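Forum > Études et révisions > Fiches, prise de notes

Dernière mise à jour : mai, 23h40
Réponses : 9 | Partages : 5

Surligner ou pas ? (révisions concours)

pommedepin
Bonsoir, je prépare un concours en interne et j'ai 425 pages de polycopié à avaler. Jusqu'ici je surligne tout au fil de la lecture, résultat les pages sont vertes du haut en bas et je retiens rien. Ma collègue me dit d'arrêter complètement et de faire que des fiches. Vous faites comment ? J'ai vraiment pas le temps de tester trois méthodes, les écrits arrivent vite.

Ma table de boulot :

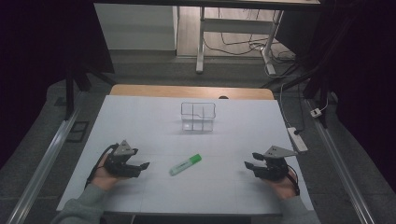 Le surligneur vert et la boîte à compartiments pour les fiches.

tchoupinard
Ta collègue a raison. Le surlignage c'est du coloriage. On a l'impression de bosser, on lit même pas la phrase jusqu'au bout. J'ai tout jeté en deuxième année, passé aux questions/réponses, mes notes sont montées direct.

Kerberg_29
Pas d'accord du tout avec tchoupinard. Ça dépend QUAND tu surlignes. Première lecture : rien, les mains dans les poches. Deuxième lecture : un seul truc par paragraphe, maximum. Si t'as envie d'en mettre deux c'est que t'as pas compris lequel compte.
Et après tu fiches uniquement ce qui est surligné. 240 pages de droit public comme ça l'an dernier, admis.

pommedepin
Ah oui donc relire deux fois les 425 pages... ça me fait peur niveau planning. Le soir je commence à 21h quand les petits dorment, à 23h je suis cuit. Le reste du temps j'essaie de réciter à voix haute en marchant dans la pièce 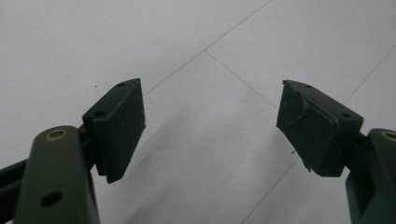
et ça, bizarrement, ça marche mieux que d'être assis. Je récite le plan, les dates, je m'arrête quand je bloque et je retourne au poly. Par contre pour les articles de loi zéro, ça rentre pas. Trop de numéros.

mistigrise
Pour les numéros : fiches recto verso, numéro devant, contenu derrière. 100 fiches pas plus, sinon tu les revois jamais. Tu les tries en 5 tas selon que tu sais ou pas, le tas du fond une fois par semaine, le premier tous les jours. C'est vieux comme tout.

tchoupinard
+1 mistigrise. Et zéro surligneur là dedans, je note.

Kerberg_29
T'es lourd avec ça. Faut bien choisir ce que tu mets sur les 100 fiches, non ? Tu les choisis comment, au pif ?

tchoupinard
Avec les annales. Ce qui tombe tous les ans, fiche. Ce qui tombe jamais, poubelle. Pas besoin de couleur.
(et les annales c'est gratuit, elle est pas belle la vie)

claltau
Je passe en coup de vent. Je fais un mélange des deux, désolée pour la guerre de religion. Le matin annales, une seule, chronométrée. Ensuite je prend le cours et je surligne seulement ce que j'ai raté. Le poly reste presque blanc et on voit tout de suite où sont les trous. Pour réciter je fais pareil que pommedepin, debout, je tourne dans le salon
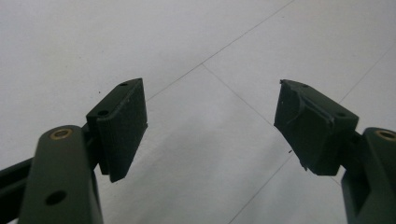

et j'enregistre sur le téléphone. Réécoute dans le bus. C'est affreux d'entendre sa propre voix mais au bout de quatre jours on s'y fait. Attention aux enregistrements trop longs, au delà de dix minutes je décroche, donc un chapitre = un fichier, point.
Ah et le papier. Si le poly est imprimé au jet d'encre le surligneur bave, laissez sécher la page une nuit avant ou prenez un crayon de couleur jaune.

pommedepin
Merci claltau, ça me parle. Le mélange annales + surligner les erreurs ça m'évite la double lecture. Je me fais un récap pour demain, dites moi si je me plante :

1. Une annale le soir à 21h, chrono, sans le cours. Correction dans la foulée même si je suis mort.

2. Reprendre le cours, vert uniquement sur ce que j'ai raté. Une couleur, une seule, je range les autres.
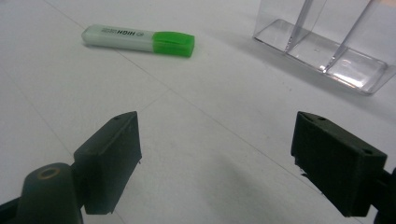
3. Les articles sur fiches, 100 max, en 5 tas comme dit mistigrise.

4. Réciter debout, enregistrer, un chapitre par fichier.

Kerberg_29
Bien, sauf le 1. Annale à 21h après le boulot tu vas te planter et te démoraliser. Mets la le week-end et garde les soirs pour les fiches.

mistigrise
D'accord avec Kerberg sur ce point. Et le 3 avant le 2, les articles c'est ce qui prend le plus de temps à rentrer, commence tout de suite.

tchoupinard
Moi je maintien que le point 2 sert à rien. On en reparle aux résultats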